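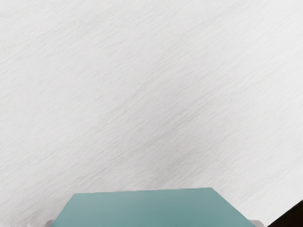
Gripper comparison, wrist view – Gonundale bench, simulation round
Posted 12 January 2020

We are comparing 2 parallel grippers in simulation before we commit to either one on the real arm. The candidates are the Talebi, which we have used since June, and the Flosix, which has shorter fingers and a narrower housing. Both run on the same arm model with the same controller, and both get the same list of 27 pick poses. The page covers the wrist camera only. Overhead views are kept with the Skisutthorpe results.

Wrist view, teal object, run 3114. The fingertips show at the bottom on either side of the object, pale gray against a pale gray surface. Edge detection picks up the teal easily and has a much harder time with the tips.

The surface has a fine diagonal grain and a soft darker band across the middle. We kept the texture on for all runs – a plain surface made the depth estimate look better than it should.

Settings for this round: closing force limited to 40 percent, camera mount fixed, lighting unchanged between grippers. Each pose is repeated up to 40 times, and a run is thrown out if the controller reports a joint limit before the fingers start to close.

Next change is the camera tilt. We want more of the fingers in view at the moment of closing, and the present angle gives most of the picture to the surface. Darker fingertips will be tried after that, as a separate round.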